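How Do You Teach a Robot to Put Something Away?

Robots in Factories and Labs, Part 5

Picking up a pen and putting it in a box sounds easy. You have done it so many times that you don't think about it. A robot has never done it. It doesn't know how hard to squeeze, how high to lift, or when to let go.

One way to teach a robot is to write out every move in computer code. That works well when everything stays in the same spot, like parts on a factory line. It works badly on a messy desk, where the pen is in a new place every time.

So engineers use another way. They show the robot what to do. This is called learning from demonstration. A demonstration is when you do a task so that someone else can learn it.

Three ways to show a robot

Moving the arm. A person takes hold of the robot's arm and pushes it through the task. The robot records how each joint bends.

Remote control. The person stands back and steers the robot with a controller. Some controllers look like the ones for video games. Others are small copies of the robot's arm.

Using your own hands. The person does the job without the robot. Cameras and sensors record how the hands move. Sometimes the person holds a gripper, a tool with fingers that open and close like the robot's.

At the Skenix lab in Gernetow, people use the third way for tasks with small things. Each person there records up to 24 demonstrations in a morning, then takes a break — tired hands get sloppy, and the robot would copy that too.

What are the black and white squares for?

You may see blocks with black and white patterns on them in a robot lab. These patterns are called markers. A camera can spot a marker and work out where it is and which way it is tilted. If a marker is fastened to a hand, the computer can follow the hand.

How many times?

Once is not enough. For one box task, the Skenix team recorded 300 demonstrations. They moved the box a little between tries. If it always stayed in one place, the robot might learn only that place.

After that, a computer program looks for what the demonstrations have in common. Then the robot tries the task itself. It often drops things at first, and the team may go back and record more.

Words to know

Demonstration: doing a task to show how it is done
Gripper: the part of a robot that holds things
Marker: a pattern that a camera can find easily
Sensor: a part that measures something, such as movement or touch

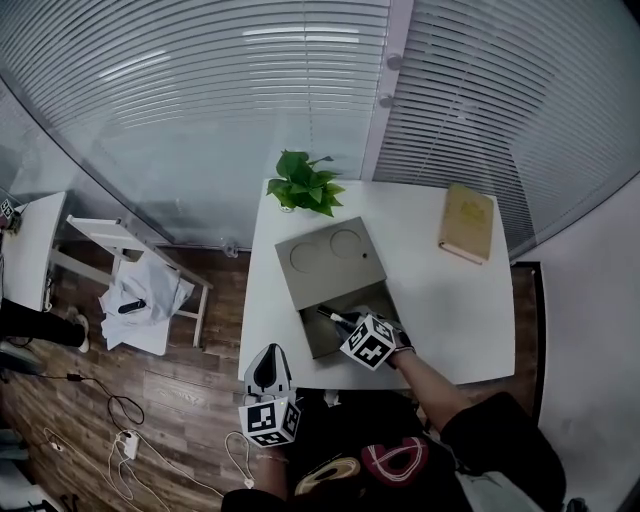

A gloved hand with a marker block strapped to it holds a pen inside an open box. The other hand holds a gripper.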